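Cómo limpiar zapatillas blancas y volver a poner los cordones

Trucos de casa > Calzado > Lona y piel sintética

Las zapatillas blancas se ensucian por tres sitios: el canto de la suela, la puntera y los cordones. Cada uno se limpia de una forma distinta y conviene hacerlo por separado. Metidas enteras en la lavadora, la suciedad de la suela acaba en la tela y la plantilla tarda días en secarse.

Qué hace falta

Un cepillo de cerdas blandas y otro viejo de dientes
Un barreño pequeño
700 ml de agua templada
Una cucharada de jabón neutro líquido
Bicarbonato
Dos paños de algodón blancos
Papel de cocina sin dibujos

Antes de mojar nada

Saque los cordones y las plantillas. Golpee las dos suelas una contra otra, fuera de casa o sobre el cubo, y cepille en seco el polvo de la lona. El barro se deja secar del todo y se retira con el cepillo; si se frota húmedo, se mete en el tejido.

La suela

Mezcle bicarbonato con un poco de agua hasta que quede una pasta espesa. Extiéndala por el canto con el cepillo de dientes, espere diez minutos y retírela con un paño húmedo. En las suelas de plataforma hay más superficie y hace falta repetir, sobre todo en la zona de la puntera, donde rozan los bordillos. Para las rayas negras va bien una goma de borrar blanca.

No use lejía en la suela. La goma amarillea, y ese amarillo ya no sale.

La lona

Disuelva el jabón en el agua. Moje el cepillo blando, escúrralo y trabaje en círculos pequeños desde la puntera hacia el talón. Cambie de zona cuando la espuma salga gris. Aclare con el paño mojado en agua limpia tantas veces como haga falta: los cercos que aparecen al secar suelen ser restos de jabón. Si la zapatilla es de piel sintética, basta con el paño y la misma mezcla, sin cepillo.

El secado

Rellene con papel de cocina y cámbielo a los 60 minutos. Después, a la sombra y con corriente de aire. Ni radiador ni secador, que despegan la suela. El papel de periódico mancha de tinta los forros claros. En verano suelen estar listas de un día para otro; en invierno cuente con dos días. Las plantillas se secan aparte, de canto.

Los cordones

Se lavan a mano en agua templada con jabón, o en la lavadora dentro de una bolsa de malla. Si siguen grises, déjelos una noche en agua con una cucharada de percarbonato y aclárelos bien. Para secarlos, estírelos y cuélguelos de una pinza por el centro. Los que tienen las puntas deshilachadas se cambian. Para siete pares de ojales suele servir un cordón de 135 cm, aunque es mejor medir el viejo antes de comprar.

Para volver a ponerlos, apoye la zapatilla en una superficie firme y empiece por los dos ojales más cercanos a la puntera. Iguale los extremos antes de seguir. Cruce siempre en el mismo orden, con el mismo lado por encima, y tire de cada cruce lo justo para que la lengüeta quede plana. Si al terminar los cordones quedan sueltos y caen a los dos lados, como en la zapatilla color crema de la foto, recójalos y compruebe que la lengüeta sigue centrada. Haga entonces el nudo, con las dos lazadas del mismo tamaño, o meta las puntas por dentro si va a guardar el par en su caja.

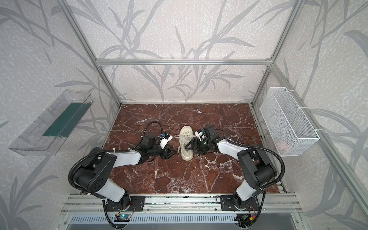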